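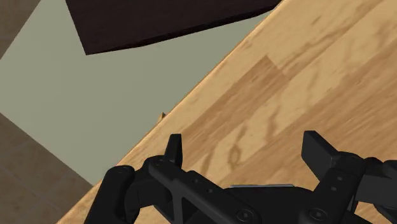
Romska 2 home arm kit, with the Trirnar simulator - my review after one winter and one summer

I bought this kit in January with one question in my mind: can a machine take over some of my boring chores? I have a small workshop and an even smaller kitchen, and both are always in need of wiping and sorting. The arm comes with a two-finger gripper, and with a license for Trirnar, where you try each job on a simulated table before you let the real arm do it.

The simulator is the best part. The gripper is drawn with its links and screws, and the tabletop has wood grain and even a knot-like mark. I wish the same care was given to the rest. The gripper view is steep, and I needed many evenings before I could judge how far the fingers are from the wood.

Now the chores. Picking up clothes pegs and putting them in a bowl: yes, it can do this, slowly. I gave it 44 pegs and it finished while I cooked and ate my dinner. Wiping the table: only in the middle. Near the edge it becomes too careful and leaves a strip of crumbs. Folding a kitchen towel: no. My friend Naomi Bakilana tried for a whole weekend with her own kit and she got a kind of roll.

In the workshop it is more useful. It sorts bolts of one size well, but thin washers stay flat on the table and the fingers close above them.

I paid 600 for the kit and 200 more for the longer cable and the clamp from Kitcombe, and I think the clamp should be in the box. The manual is clear. Support answered me in two days - polite, but they sent me the same page I had already read.

Three stars from five. For learning I recommend it, for housework I would wait.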